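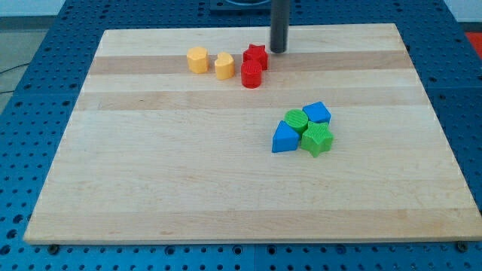
Maple board with yellow and red shape blocks, on the blue workshop table.

Shape and Sorting Materials for Early Learning Rooms
Interim Progress Report to the Msimang Fund
Reporting period: from the release of the first payment to the end of March
Submitted by: Pummont Learning Materials, Standinholm
Prepared by: Simone Caldeira, Program Manager

1. Purpose of the grant

The grant supports the design, production and lending of shape and sorting sets for children aged three to six. Each set consists of a flat maple board and a group of shape blocks in plain colors. The sets are intended for early learning rooms that have little or no budget for durable materials. They are lent for one school term at a time, together with a short activity guide for staff.

The first payment covered timber, block production, storage and the salary of one part-time workshop assistant. The second payment, which is requested with this report, will cover the remaining boards and the printing of the guide.

2. Progress on the boards

The board is made of maple strips glued side by side. At the start of the project we planned to select the strips so that every board would be the same color throughout. This proved wasteful. Aksel Riis, who leads the workshop, proposed that the darker strips be kept and used as bands across the board, and the change was agreed in the first month.

The bands have since become part of the activity. Staff ask children to place a block on a darker stripe, on a lighter one, or between the two, and the language of position comes into the exercise without additional printed cards. Small knots are accepted on the surface as long as they are sound and can be sanded level. Open knots are still rejected.

By the end of the period 87 boards had been glued, planed and sanded. Of these, 80 have passed inspection and the remaining seven are being reworked after slight cupping was found. The cause was traced to a delivery of timber that had not been stored long enough before gluing. New stock is now held in the drying room for a longer period, and the moisture reading is written on the rack card before any strip is cut.

3. Progress on the blocks

The approved list of shapes includes the octagon, heart, star and cylinder, along with the square and triangle that most rooms already know. All of them have flat bases so that they stand without support. The heart and the star were added at the request of teaching staff, who reported that children can name them early and are pleased to find them in the set.

Color was the subject of some discussion. Giuliana Bermúdez, our early learning adviser, recommended that color should not be tied to shape, so that a child sorting by color and a child sorting by outline will arrive at different groups. This recommendation has been adopted. Yellow and red are complete. Blue and green are in production, and delivery from our supplier in Bamberg is expected before the start of the next term.

Two corrections were made to the block drawings:

The points of the star were rounded slightly after wear was noted on the trial pieces.
The notch of the heart was widened, as small fingers and cleaning cloths could not reach the bottom of it.

4. Use in the rooms

Trial sets were placed in 4 early learning rooms in Standinholm. Keabetswe Lekota visited each room twice and collected written comments from staff. In total 37 children used the sets under observation, in pairs or small groups.

Staff found that the board gave the activity a clear edge. Blocks placed directly on a large table tended to spread and be carried off, while blocks on the board were more often returned to it. Several rooms also used the board for building rows and for simple copying games, in which one child sets out a line and a second child repeats it underneath.

The main criticism concerned weight. Staff can lift the board with ease, but younger children cannot carry it to the floor by themselves. A narrower board is being drawn up and will be tried in one room next term. We do not propose to change the standard size until that trial is finished.

5. Budget

Spending is within the approved total. Timber costs were higher than planned, mainly due to the rejected delivery, and the supplier has agreed to a partial credit. Storage costs were lower, as shelving was made in our own workshop. Sizwe Swanepoel has prepared the detailed accounts, which are attached separately. We ask for the Fund's approval to move the unspent storage amount to the printing line.

6. Work planned for the next period

Complete the rework of the seven boards and inspect them again.
Receive and check the blue and green blocks.
Build and place one narrow trial board.
Edit the activity guide — the section on copying games is still in draft — and send it to print.
Open the lending list to rooms outside Standinholm.

Questions on this report may be addressed to Simone Caldeira at the Pummont office.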